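Nighat Afridi
Feb 26, 2023

OK I have been promising a thread on my tiny-kitchen dish rack situation and today is the day. Get comfortable, I have a lot of feelings about plates! 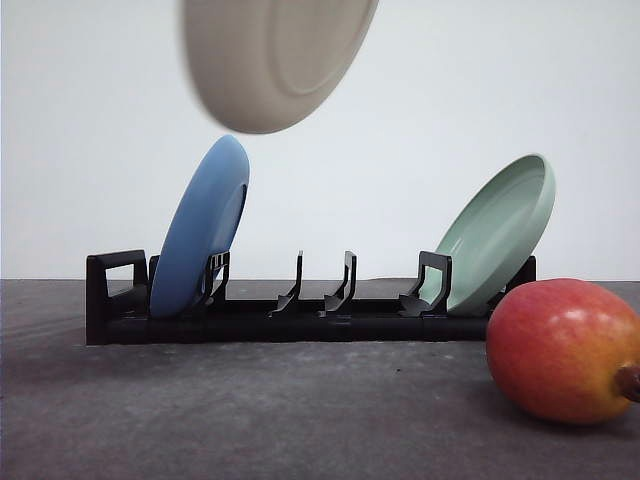 Some background first. Our kitchen in Berby has one counter, and for years half of it belonged to a giant two-story wire drainer that came with us from the old place. It held everything, so everything lived in it. We basically ate out of the drainer. In September I finally gave it away and switched to a low black rack with upright prongs, and I'm so happy with it I could sing. Look at how little of it there is! A long bar, prongs sticking up, a squared end with a window in it, and the blue plate standing up in the slot at the left like it owns the place.

2/ The thing I love most is that it's low. The old one blocked the light from the window over the sink and I had stopped noticing. First morning without it I walked in and thought somebody had left a lamp on.

3/ Plates go in on their edges, leaning a little against the prongs. I know, I know, that's how every rack works. But the old one had those wavy wire loops where a plate would slump sideways and lie on its neighbor, and then you'd pick it up and there'd be a wet stripe where they touched. Drove me up the wall.

4/ My order of washing now, for the people who asked (hi, both of you):
glasses first, straight onto a towel
then plates, into the rack
then bowls
then whatever is soaking and making me feel guilty

5/ Bowls are the weak spot, I'll admit it. Shallow ones stand up fine. Deep ones lean forward and look like they're about to make a speech. I turn mine upside down on the towel next to the glasses and they do great there.

6/ Can we talk about the foot ring for a second? The raised circle on the bottom of a plate. If you dry a plate face down, that ring holds a little moat of water and you find out about it when you put the plate away and it runs down your sleeve. Stand the plate up and most of it drains off. I give the ring a quick swipe with the towel anyway, it takes one second and my sleeves thank me.

7/ We also cut down on plates, which my sister thinks is hilarious. We had 26. TWENTY-SIX, for two people! Most of them from my aunt in Yorath, who believes every visit should end with you carrying something breakable to the car. I kept the ones we really use and boxed up the rest for when people come over.

8/ What stayed is a mix of colors and I adore it. Blue, beige, a couple of green ones from the Clavbridge flea market that I will defend with my life. Nothing matches. A solid color plate makes scrambled eggs look like you tried.

9/ Somebody asked if dark plates show water spots. Yes! Ours do, if I let them air dry all the way, because the water here is hard. The beige ones hide everything. If I'm in the mood I wipe the blue ones, if I'm not in the mood we have spotty plates and life goes on.

10/ Cleaning the rack itself: warm water, dish soap, an old toothbrush for where the prongs meet the base. I do it when I change the sponge so I don't have to remember two things. The wire one used to get rust freckles at every joint and I could never get them off. Plastic has been so much easier.

11/ One rule in our house now, and it's the only one I'm strict about: rack gets emptied before bed. With the big drainer we'd go days. With a small one you run out of slots and have to deal with it, and it takes less time than the kettle. I put plates away while my tea steeps and it's become a weirdly nice part of the evening.

12/ Things I tried before this and did not love: a roll-up mat over the sink (fine for pans, plates slid), a folded bath towel (always damp, smelled like a gym), and drying everything by hand right away (lasted 4 days, I'm only human).

13/ If you cook for a big family this setup is probably too small and you should keep your giant drainer and be proud of it. My mom visited and filled the whole rack from one lunch, then looked at me like, now what.

14/ I wrote down the whole kitchen shuffle on my Jotdale page, including where the toaster went (a saga). Next up is the drawer under the stove, which has 2 potato mashers in it and no explanation.

15/ Show me your dish racks please!! I want to see the huge ones, the ones over the sink, the ones inside a cupboard. Especially the ones inside a cupboard, I'm so jealous of those.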